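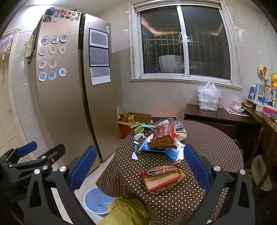 Dining Room and Table: Monthly Walk-Through
Bozkurt House, ground floor
Checked by: Elfriede Frerichs
Date: 04/11/2022

Marks used: OK, FIX, WATCH. Comments are mine and may be argued with at supper.

1. FLOOR

Tiles level, none rocking underfoot: OK

Grout by the door: WATCH. Same crack as in February. It has not grown and neither has anyone's interest in filling it.

Floor clear of things to trip over: FIX. The light blue basin is down on the tiles near the table again. A basin on the floor is fine if you know it's there. I knew, and I still met it with my shin.

Floor dry at time of check: OK

2. TABLE

Stands steady when leaned on: OK. Leaned on it twice, once by accident.

Tablecloth hangs evenly, no corner low enough to catch a knee or a toddler: OK. The brown polka dot hides coffee better than any cloth we have owned. Please don't take that as permission.

Tabletop clear enough to eat at: FIX. At the time of checking the table was serving as a loading dock. Paper bags, plastic packaging and bananas had the good seats.

3. PACKAGING AND BAGS

Empty paper bags flattened and put away: FIX, with partial credit. One is folded flat with its red edges lined up, and whoever did that should be asked to run training. The bigger red and brown one is lying on its side like it has had a long day.

Crumpled paper in the recycling: FIX. Crumpling is step one. There is a step two.

Clear plastic and plastic bags kept out of children's reach: FIX. This is the only item on the page I'm not going to be funny about. Plastic bags go in the high cupboard or in the bin as soon as they are emptied, and the heap on the table counts as within reach. The Zallar twins can climb a chair. I have watched them do it.

Small sachets and packets accounted for: FIX. There's a blue and white one out on the cloth by itself. Check it, then use it or throw it out. Anything that came in a box to keep the contents dry goes straight in the trash and never near food.

Small loose items picked up: FIX. If it fits in a toddler's mouth it doesn't live on the table.

4. FOOD LEFT OUT

Fruit sound, no bruising or flies: OK. Bananas are green. By my estimate they will be ready on the one day we all leave the house.

Fruit kept apart from packaging and cleaning supplies: WATCH. No cleaning supplies near it, but the packaging is closing in.

Bread, meat or dairy left at room temperature: OK, none found.

5. HEAT AND POWER

Candles and matches off the table: OK

Flenik plug-in heater, cord undamaged: OK. Rated at 600 watts, so it will not set fire to much, but it stays two full steps away from paper and plastic. See section 3 for why I bring this up.

Extension cord not run under the rug: OK. There is no rug. I keep the line on the form out of respect for the old one.

Smoke alarm tested: OK. Everyone in the house can confirm this.

6. WAY OUT

Path from table to hall door open: OK

Hall door opens fully: OK, once I moved a boot.

Back door key on its hook: FIX. It was in Revska's coat. A key in a coat is no use to the people still indoors.

COMMENTS FROM LAST TIME

Wobbly chair reported, now glued and holding. Do not tip back on it. Do not tip back on any of them, but that one especially.

Somebody wrote "table inspection seems like overkill" on the last sheet. The handwriting has been noted.

TO DO BEFORE THE NEXT CHECK

Empty the table after shopping, the same day. Bags folded or binned, food to the kitchen.
Plastic to the high cupboard or the trash. First job, every time.
Basin back under the utility sink.
Key back on hook (Revska).
Grout, if the mood ever strikes.

Rechecked after supper: table clear, plastic gone, key on hook. Basin had moved to the hall. Leaving that one open.

E. Frerichs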